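# Pirnham Street kitchen: sink run

This page covers the wet side of the Pirnham Street kitchen, from the double sink to the dishwasher drawer. The brief from the owner, Bianka Halász, was to shorten the path between rinsing a dish and racking it, and to keep the drying dishes off the counter. Joinery was drawn by Dezső Mészáros at Felska. Installation was completed in April by Durkham, who also did the plumbing rough-in.

The previous layout had the dishwasher on the opposite wall, behind a full-height door. Opening it blocked the walkway to the pantry, and every rinsed plate crossed the floor. The revised layout places both on one wall. The drawer was set close enough to the sink that a person standing at the smaller bowl can reach the rack without stepping sideways.

## Sink and drawer

The counter is white and the backsplash is white marble with a faint grey vein. Bianka had asked for a coloured splashback at the first meeting; the marble was chosen after samples were viewed under the evening lighting. Both bowls are stainless steel. The larger one is for pots and soaking, the smaller for rinsing and for the wire dish rack, which sits down inside the bowl so that drips go to the drain.

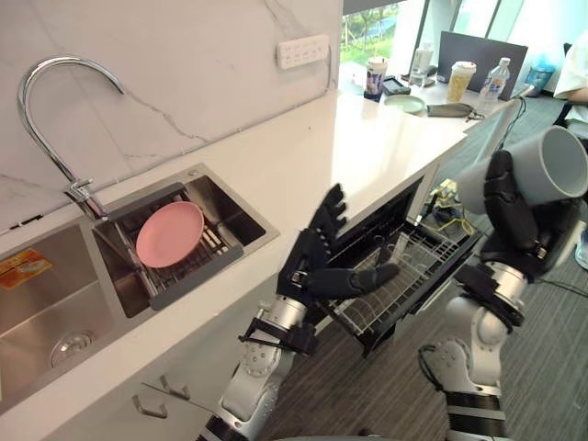 *Sink run with the dishwasher drawer open. Pink plate in the wire rack, grey mug held on its side.*

The faucet is a tall chrome gooseneck with its lever at the base, on the side of the smaller bowl. A lower spout was considered and rejected, as it would not have cleared the stock pot. The tall arc does splash more at full flow — the aerator was changed once during commissioning and the pressure trimmed at the isolating valve.

Power is taken from a white strip mounted high on the marble, past the far end of the sink. It serves the kettle and the stick blender.

## Loading notes

The drawer loads from above. Plates go between the tines, all facing the same way. Large mugs take more room than the plan allowed for; two side by side will foul the plates if they lean inward, so they are best loaded first and the plates fitted around them. Cutlery goes in last.

Pieces that are washed by hand stay in the wire rack. It holds dinner plates on edge and lifts out in one piece when the smaller bowl is needed for vegetables.

## Dimensions and costs

- Clearance in front of the run, drawer closed: 100 cm
- Setback from the counter edge to the front of the bowls: 15 mm less than drawn, corrected on site
- Plumbing and electrical labour: $3,000
- Felska drawing reference: 406

The stone was priced separately and is not included in the labour figure. The cabinets below the counter were retained from the old kitchen and fitted with small metal handles.

## Outstanding items

The silicone bead behind the faucet is to be recut where it meets the marble. Durkham has also been asked to check the drawer runners after the first few months of use, with the rack fully loaded. The strainer in the larger bowl catches rice and most peelings but should be emptied before the bowl is filled for soaking.

Drawings for the pantry side are filed under the Simon job, which shares the same shelf system. Enquiries about either kitchen go to Dezső at the Felska office — mornings are best.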